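Dreltel Publishes Practice Guide for Two-Arm Tabletop Robot Cells

LUMHOLM, 15/08/2022 - Dreltel today released a practice guide for small two-arm robot cells that handle packaged goods on a tabletop. The guide is free to download and covers layout, marking, cable routing, gripper checks and record keeping.

The document runs to 51 pages. It was drafted at the company's Lumholm site with the software firm Clorkier, and was revised after a trial period in which 344 handling sessions were logged and reviewed. Most of the changes made during the trial concerned how the work area is set up before a session starts.

Under the guide, each cell must have a written task sheet stating which items may be handled, where they may be placed and which arm may reach for them. When one arm is carrying an item, the other must hold a parked or waiting position that has been agreed in advance. Operators may not reach over the work surface until both arms have been stopped. 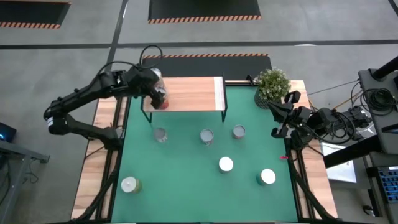

Placing items on a raised surface gets its own chapter. The guide sets a slower approach speed near shelf edges and asks that the gripper stay closed until the item is fully supported. A dropped or tipped item is recorded as an event even if nothing is damaged, and the session is paused until the item has been cleared by hand.

The chapter on floors and cables is short. Walkways next to a cell are to be marked, and any cable crossing a walkway must be covered or moved before power is switched on. Cables on the arms themselves are checked at full reach as well as at rest.

Records are kept in a plain log format called Doãn, which Clorkier maintains. A log entry can be filled out on paper or on a screen. The trial produced 802 entries, and these were used to shorten the form from four pages to 2.

The guide does not replace national or local safety rules, and sites remain responsible for their own risk assessments. Dreltel will accept written comments from users through the end of November. A revised edition will follow once the comments have been reviewed.

Copies of the guide and blank log forms are available from the Dreltel website. Printed copies can be ordered from the Lumholm office.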